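Nedirwood Radio Club @nedirwoodnotes
A thread on why I have fallen completely in love with old-school button boxes, rhythm toys, and making music with people who can't read music 🧵

1/
So I run a drop-in music hour at the library in Nedirwood. Anyone can come. We get toddlers, teenagers, retired bus drivers, a lady who brings her own spoons. I have been doing it since July and I want to tell you everything I've learned, because it's the best hour of my week!

2/
First thing: start before people are ready. I used to wait until everyone had sat down and picked an instrument. Ten minutes gone! Now I start clapping a slow four while coats are still coming off, and by the time the last person is in a chair we already have a groove going.

3/
Second: the slower the better. Slower than that. If you think it's a funeral, you're close. People who swear they have no rhythm can lock into a slow beat in under a minute, and once they feel it click you can nudge the speed up and they won't notice.

4/
I stole this from Ubaldo Galli, who taught percussion at my high school and used to make us walk laps of the gym in time before he'd let anyone touch a drum. I hated it. I now make adults walk laps of the large print section. Sorry, Mr. Galli. You were right about the laps.

5/
Call and response is the whole game. I play a little phrase, you play it back. Then you play one and we all answer. A kid of 7 gave us a phrase last month that was just two hits and a giant silence, and the whole room held its breath and then fell apart laughing. Best composition of the year so far.

6/
Let's talk about silence, by the way!! Beginners fill every gap. So we play a game called Leave It Out: count to eight out loud together, and everybody picks one number to stay quiet on. Then we stop counting out loud. What's left is this wonderful lumpy rhythm that no one person made up.

7/
Things that make a great shaker: rice in a spice jar, dry lentils in a mailing tube with the ends taped, a ring of old keys. Things that make a terrible shaker: sugar. Ask me how the rug is doing.

8/
You do not need expensive drums. My favorite low sound in the room comes from a De Luca cookie tin turned upside down on a folded towel. Hit it near the middle with the side of your fist and it goes DOOM. People fight over that tin.

9/
Someone asked about noise, since it's a library. We're in the back room with the door shut, and we end at 4 so the homework crowd gets their quiet. The one complaint I ever got was from a man who said he couldn't hear it well enough from the newspapers. He plays the keys now.

10/
On singing. Half the room will tell you they can't. Fine! Don't ask them to sing, ask them to hum one note, any note, and hold it while they breathe whenever they need to. A room full of people humming different notes sounds like an enormous friendly refrigerator and I could listen to it all day.

11/
After a minute or so the notes start to drift toward each other. I never tell anybody to do it. Ears are amazing. That drift gives me goosebumps every single time and I've started leaving the lights low for it.

12/
Songs that work with every age: anything with a chorus of four words or fewer. Songs that don't: anything where I have to say "wait, there's a bridge." I've dropped three of my favorites for having bridges and I miss them.

13/
For the older folks, ask what was playing at their first dance. You'll get a story and a tempo. One gentleman met his wife at the Plamon roller rink and could still tap out the organ tune they skated to, swing and all. We learned it from his fingers on the tabletop.

14/
And color! If you want people to play different parts without reading music, use colors. Blue people play now, yellow people wait, red people go wild. I hold up paper cards. Everyone gets it in two seconds, including the grownups who were scared of being handed a part.

15/
Which is also how I ended up mooning over big round colored buttons. Press, sound, done. Nothing to read and nothing to hold the right way. I'd happily hand a row of them to anyone who walks in. Four colors is plenty for a first session. 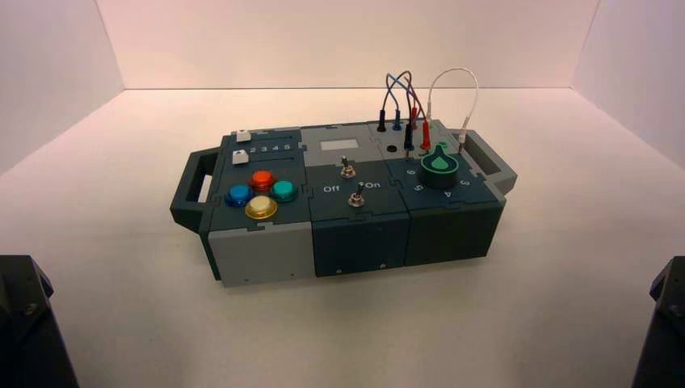
16/
If you want to start your own hour: ask your library about the room at their sleepiest time of day. Ours was mid-afternoon. Bring more things to hit than you think you'll need, and put them all on one table so people wander over and pick.

17/
Write down the good rhythms right after. I use dots and dashes in a Kitovell notebook, and half of it makes no sense by the next session, but the other half has become our regular repertoire. "Lentil Song" is in there. So is "Ed's Bus."

18/
We're learning the roller rink tune properly next time, with hums underneath and the cookie tin on the one. Come by if you're near Nedirwood, and bring keys!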